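Handout 5: Stocking and Facing the Drinks Shelf
Small Shop Practice, evening course
Instructor: Fitriani Hartono

Welcome back, everyone, and thank you for the lovely questions after the last class. Several of you asked if we could slow down and spend a whole evening on drinks, and I am very happy to do that, as drinks are where most small shops earn their keep and also where most small shops look a bit untidy by four in the afternoon. Please read this through before class and bring a pencil, as we will be drawing shelf plans again.

Start with the kind of container

When I worked the counter at Baysal (a corner shop with a floor hardly bigger than our classroom) we used to sort by flavor. It sounds sensible, and it made a mess. A tall glass bottle would end up beside a short can, the can would vanish behind the bottle, and by the end of the week there would be six of the same can hiding at the back. Sort by container first: glass with glass, plastic with plastic, cans with cans. Inside each group you can then sort by brand or flavor as you please.

Glass

Glass is heavy and it breaks, so it goes on a firm board at a height where people don't have to stretch. Carry two bottles at a time and no more, one in each hand, by the body and never by the neck. Turn the front label toward the customer. If there is foil on the top, leave it alone; a torn foil will put people off even when the drink inside is perfectly good.

Plastic water bottles

Water bottles are light and a little soft, and they lean. A side panel or a divider is a great help to them, but I would still like you to stand each one up straight when you pass, because one leaning bottle teaches the next one to lean! Check that the caps are on properly and that the labels all face the same way.

Cans

Cans are the easy ones, and people get careless with them. The pull tab should be clean, and any can with a dent at the rim comes off the shelf and goes into the returns crate. Slim cans and regular cans want separate rows, or the row wanders.

A small practice layout

For the exercise you need very little: a low shelf, a clear table in front of it, and a few drinks. Put the glass on one side of the board, the water on the other, and keep the cans down on the table until you have decided where they belong.

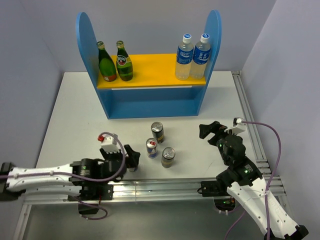

Now, before you move a single can, stand back and look from where the customer would stand. I know it feels slow. Ask yourself which item your eye goes to first, and then which one you had to hunt for. Write both down. Then place the cans, one row, labels forward, and look again from the same spot.

We will do this in pairs, one person stocking and the other playing the customer, and then swap.

For next time

Draw a plan of one drinks shelf in a shop you use yourself, with the containers marked G, P or C. A rough sketch is fine. If you missed the reading on Flanier's back room, copies are in the tray by the door, and I would be glad to go over it with anyone who comes a little early.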